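로봇 셀 운용 실습, 제3장 강의 자료
시뮬레이션 셀의 그리퍼와 손목 카메라: 설치, 점검, 수리

이 장에서는 Eswood 실습 셀을 다룹니다. Eswood 셀은 실제 기계가 아니고 시뮬레이션 안의 주방 셀입니다. 그러나 관리하는 방법은 실제 셀과 많이 비슷합니다. 설정 파일이 잘못되면 그리퍼가 물건을 놓치고, 카메라 위치가 틀리면 기록한 데이터를 쓸 수 없습니다.

제2장에서 팔의 관절 한계를 이미 설정했습니다. 아직 하지 않은 분은 그것을 먼저 끝내고 이 장을 읽으시기 바랍니다.

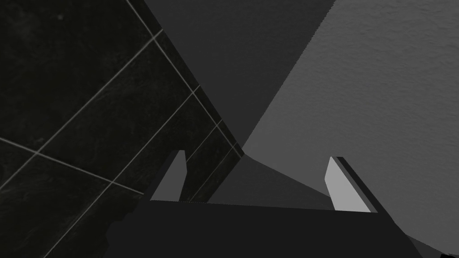
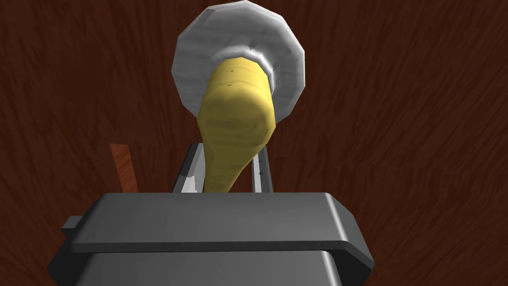 손가락의 영점은 언제 다시 맞추어야 합니까?

손가락 모델을 바꾸었을 때, 물리 엔진의 시간 간격을 바꾸었을 때, 그리고 셀을 다른 컴퓨터로 옮겼을 때 다시 맞춥니다. 장면의 물건만 바꾸었을 때에는 필요하지 않습니다.

3.1 시작하기 전에 확인할 것

셀의 설정은 Ernbridge 폴더 안에 있습니다. Ernbridge는 우리 과목에서 쓰는 제어 프로그램의 이름이고, Plovon은 장면을 그리는 렌더링 모듈의 이름입니다. 두 프로그램은 따로 시작해야 합니다. Ernbridge를 먼저 시작하고, 준비 완료 메시지가 나온 다음에 Plovon을 시작합니다. 순서가 바뀌면 Plovon은 그리퍼의 자세를 받지 못하고, 그리퍼를 원점에 그립니다. 이 경우에는 오류 메시지가 없으므로 학생이 원인을 찾기 어렵습니다.

통신 포트는 2389번입니다. 같은 컴퓨터에서 다른 조가 이미 셀을 쓰고 있으면 포트가 막혀 있습니다. 이때 포트 번호를 마음대로 바꾸지 말고, 다른 조의 프로세스가 끝났는지 먼저 물어보십시오.

설정 파일을 고치기 전에는 반드시 사본을 만듭니다. 사본의 이름에는 조 이름과 장 번호를 넣습니다.

3.2 그리퍼 붙이기

그리퍼는 팔의 마지막 링크에 고정 관절로 붙입니다. 설정 파일에서 부모 링크의 이름을 쓰고, 그 아래에 위치와 회전을 씁니다. 회전의 단위는 라디안입니다. 작년 자료에는 도 단위로 쓴 표가 있는데, 그 표는 이제 사용하지 않습니다.

그리퍼를 붙인 다음에는 충돌 모양을 확인합니다. 화면에 보이는 모양과 충돌 계산에 쓰는 모양은 서로 다른 파일입니다. 보이는 모양이 맞아도 충돌 모양이 어긋날 수 있습니다. 표시 메뉴에서 충돌 모양을 켜고, 손가락을 끝까지 열었다가 끝까지 닫아 봅니다. 두 모양이 움직이는 동안 계속 겹쳐 있으면 정상입니다.

손가락 두 개는 하나의 명령으로 함께 움직입니다. 한쪽 손가락만 움직이면 연동 항목이 빠져 있는 것입니다. 연동 항목에서 두 번째 손가락의 배율이 비어 있는지 보십시오.

3.3 손가락 영점 맞추기

영점을 맞출 때는 손가락 사이에 물건이 없어야 하고, 그리퍼가 벽과 작업면에서 충분히 떨어져 있어야 합니다.

순서는 다음과 같습니다.

가. 팔을 대기 자세로 보냅니다.
나. 손가락을 천천히 닫습니다. 속도는 설정 파일의 느린 속도를 사용합니다.
다. 두 손가락이 닿으면 접촉 신호가 켜집니다. 이때의 관절 값을 적습니다.
라. 손가락을 완전히 열고, 다시 닫아서 같은 값을 한 번 더 적습니다.
마. 두 값이 같으면 그 값을 영점 항목에 씁니다. 값이 다르면 3.6절로 갑니다.
바. Ernbridge를 다시 시작합니다. 다시 시작하지 않으면 이전 영점이 남아 있습니다.

우리 셀에서 손가락을 완전히 열었을 때 명령 값은 291입니다. 이 숫자는 길이가 아니고 제어 프로그램 안의 단위입니다. 영점을 맞춘 후에 이 값이 달라졌으면 열림 한계를 실수로 고친 것이므로, 사본에서 원래 값을 가져옵니다.

3.4 손목 카메라의 위치

손목 카메라는 그리퍼 몸체에 대하여 고정됩니다. 따라서 팔이 어디로 가도 화면 안에서 그리퍼 몸체는 같은 자리에 있어야 합니다. 팔이 움직일 때 몸체가 화면에서 조금씩 흘러가면, 카메라의 부모가 그리퍼가 아니라 다른 링크로 되어 있을 가능성이 큽니다.

카메라는 손가락 끝이 화면에 들어오도록 놓습니다. 손가락 끝이 몸체에 가려지면 학생도 제어 프로그램도 잡은 순간을 판단할 수 없습니다. 반대로 카메라를 너무 멀리 두면 작은 물건의 끝부분이 잘 보이지 않습니다. Van Dusen 실습실에서는 여러 값을 비교한 다음 지금의 값을 정했고, 그 값은 camera_wrist 항목에 있습니다. 보통은 바꿀 필요가 없습니다.

카메라 위치를 바꾸었으면 그 전에 기록한 데이터와 섞지 않습니다. 새 폴더를 만들고, 폴더 안의 메모 파일에 바꾼 값을 적어 둡니다.

3.5 잡기 시험

시험에는 길고 한쪽이 가는 채소 모델을 권합니다. 둥근 물건보다 어렵지만, 접촉 설정의 문제가 빨리 나타납니다. 가는 끝을 잡으면 무게 중심이 손가락에서 멀어지고, 마찰이 부족할 때 물건이 손가락 사이에서 돌아갑니다.

먼저 마찰 값을 기본값으로 두고 시험합니다. 물건이 돌아가면 손가락의 마찰을 조금 올립니다. 물건의 마찰은 올리지 마십시오. 물건 쪽을 고치면 접시나 작업면과 닿을 때의 움직임까지 달라집니다.

잡은 다음 9초 동안 팔을 움직이지 않고 기다립니다. 그동안 물건의 자세가 변하지 않으면 합격입니다. 기다리는 시간에는 다른 창을 열지 않는 것이 좋습니다. 실습실의 컴퓨터는 느려서 계산이 밀리는 일이 있습니다.

3.6 자주 생기는 고장과 수리

물건이 손가락을 뚫고 들어감
시간 간격이 너무 큽니다. 간격을 절반으로 줄이고 다시 시험합니다. 간격을 바꾸었으므로 영점도 다시 맞춥니다.

손가락이 떨림
위치 제어의 강성이 너무 높거나 감쇠가 너무 낮습니다. 감쇠를 먼저 올려 봅니다. 한 번에 두 값을 같이 고치면 어느 쪽이 효과가 있었는지 알 수 없습니다.

영점 값이 잴 때마다 다름
닫는 속도를 확인합니다. 빠른 속도로 닫으면 접촉 신호가 늦게 기록됩니다. 느린 속도에서도 값이 다르면 손가락의 충돌 모양 파일을 새로 받습니다.

화면이 검게 나옴
조명 파일을 읽지 못한 것입니다. Plovon만 다시 시작합니다. Ernbridge는 그대로 두어도 됩니다.

그리퍼가 벽 가까이에서 멈춤
충돌 방지 거리가 작동한 것이고 고장이 아닙니다. 수동 조작으로 팔을 뒤로 보낸 다음 경로를 다시 계산합니다. 충돌 방지를 끄고 빠져나오는 것은 허락하지 않습니다. 시뮬레이션에서 생긴 습관은 실제 기계 앞에서도 나옵니다.

3.7 정기 점검

10월부터는 각 조가 2주마다 셀을 점검합니다. 점검할 때는 영점, 카메라의 부모 링크, 충돌 모양, 디스크의 남은 공간을 봅니다. 결과는 점검 기록에 한 줄로 씁니다. 이상이 없어도 “이상 없음”이라고 써 주십시오. 빈칸은 점검하지 않은 것으로 봅니다.

값을 고쳤을 때는 이전 값과 새 값을 모두 적습니다. 이유도 짧게 적으면 다음 조에 도움이 됩니다.

과제

자기 조의 셀에서 영점을 맞추고 잡기 시험을 하십시오. 그 후에 손가락의 마찰을 일부러 낮추고 같은 시험을 다시 하여, 물건의 자세가 어떻게 달라졌는지 한 쪽 이내로 설명하십시오. 설정 파일의 사본을 함께 냅니다. 제출한 뒤에는 마찰을 원래 값으로 돌려놓으십시오.

다음 장에서는 접시에 물건을 놓는 동작을 배웁니다. 이 장에서 맞춘 영점을 그대로 사용합니다.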